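3.2 Collecting the demonstrations

All demonstrations were recorded by teleoperation. Ea Bach and Valter Matos took turns as operator, and Gladys Nina reset the table between episodes. The task, listed as Menar in our configuration files, is to pick up one cup and place it inside the other. We recorded 844 episodes in July and kept 789 after review. Most of the rejected ones had dropped frames at the start of the recording.

Start positions were drawn from a list of 11 layouts. Each layout fixes the two cup positions, and the operator was free to choose the approach angle. An episode was stopped by hand when the cups were nested or after 300 control steps.
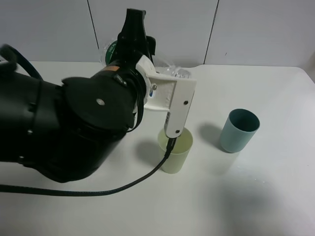 Figure 4. Arm over the table with the green and teal cups upright. The white housing is mounted on the wrist by an angled bracket.

Cable routing needed more care than we had planned for. A cable pulled tight at the wrist changes how the arm feels to the operator, and the recorded motions become slower near the table edge. We left extra slack and repeated two layouts - these are marked in Appendix B.

Labels were added afterward by Aníbal Lozano. Each episode has a success flag and the step at which the grasp was closed. Training on this set is covered in Section 4.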